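Ticket 898
Product: Dandano hand-held gripper kit
Submitted through: Praltwood support desk
Status: Open, waiting on customer

Reported problem
Left finger closes later than the right one. On shirts the sleeve gets pushed sideways before both pads meet. Started Saturday after a pad change. Happens on thin fabric, not on towels.

Support, first reply
Please check that both pads sit flush on the fingers and that the screws are snug. Then run the width calibration from the menu with nothing between the pads. Send the log if the reading at full close is over 2 mm.

Customer
Pads reseated, screws tight. Calibration ran 3 times. Reading at full close was 3 mm on every run. Log attached. We have the Rania firmware on this unit, installed by the dealer. No error codes.

Support
Thanks. The log shows the left finger stopping short. That can come from the linkage or from a pad mounted one notch too high. Loosen the left pad, slide it down until it clicks, tighten, and calibrate again. Please also send a picture from the kit's own camera with the fingers near a garment so we can compare the pads.

Customer
Slid the left pad down. It did click this time. Full close now reads 2 mm. Sleeve still shifts a little on the first grab. Picture is below. If this needs a new linkage, please ship to the Jayawardena site, same address as the last order.

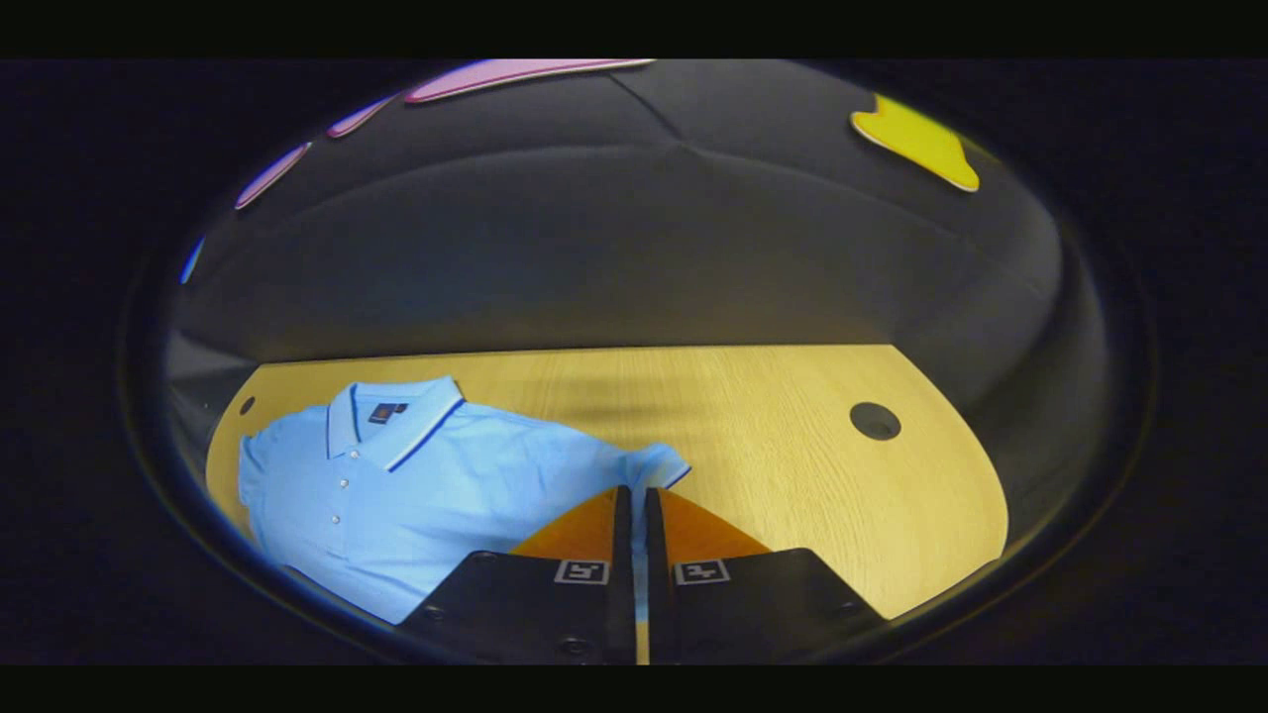

Attachment: gripper fingers and pads, blue polo on table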